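Sun 5 June

Wrist camera comparison on the bagging station, continued. In on my own for the morning, Tegan Bright joined remotely for the second half.

Carried over from last week: the Mudgway fingers stay on both arms, the Pladix controller stays on the old firmware until Corey Pearce has finished with his logs. The only thing changed today is the camera and its bracket. Camera A is the one we have used since the start. Camera B is the Zullimden unit with the wider lens, on the short bracket Heather McAlister printed.

Settings for both: exposure locked, 60 frames per second, gripper force limit at the lower of the two presets. Gain left on auto for A because the driver does not expose it. That is a flaw in the comparison and I have no fix for it yet.

Task is the soft bag one. Tote held open, snack package inside, one finger working against the fabric. Soft bags are where the old camera gave us the most trouble - the handle rides up toward the lens and the policy loses the opening.
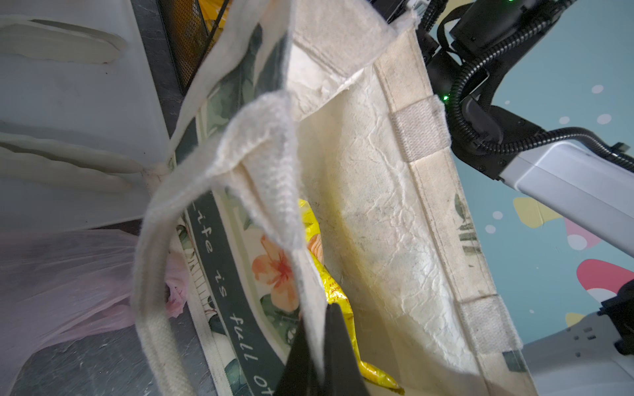

Wrist view into the tote. Finger against the fabric next to the yellow package, handle soft where it comes nearest the lens, other arm at right.

Points from going through the stills with Tegan:

Fingertip stays in view at bottom center. Good enough to judge contact with the fabric by eye. Whether the contact point can be picked up automatically is a separate question, black finger on cream canvas ought to be an easy case.

Near focus is the weak spot. The handle blurs close in, while the stitching on its upper curve can still be made out. Tegan wants the focus ring moved 2 marks nearer. I would sooner try one mark first and check what it does to the far side of the bag.

The package shines along its creases. Foil will do that under our overhead lamps whatever camera is fitted. Rochelle Whitelaw has a diffuser sheet left over from the Iladwood job, will ask her for it.

The green joint lights show up in the wrist view. Not a problem for a person, could be one for the color mask. Ruby-Lee Nepia to check whether the mask clips them.

Bracket: screws backed out slightly by the end of the first block. Retightened, added thread lock, marked the heads with paint pen. Cable tie at the wrist moved 3 cm up the link so the lead has more slack at full roll.

Open items
- focus ring, one mark, repeat block
- diffuser on and off, same bag
- 200 episodes per camera before any numbers go in the July report
- ask Corey when the controller is free for the firmware update

Left camera B mounted. Do not swap it back before the focus test.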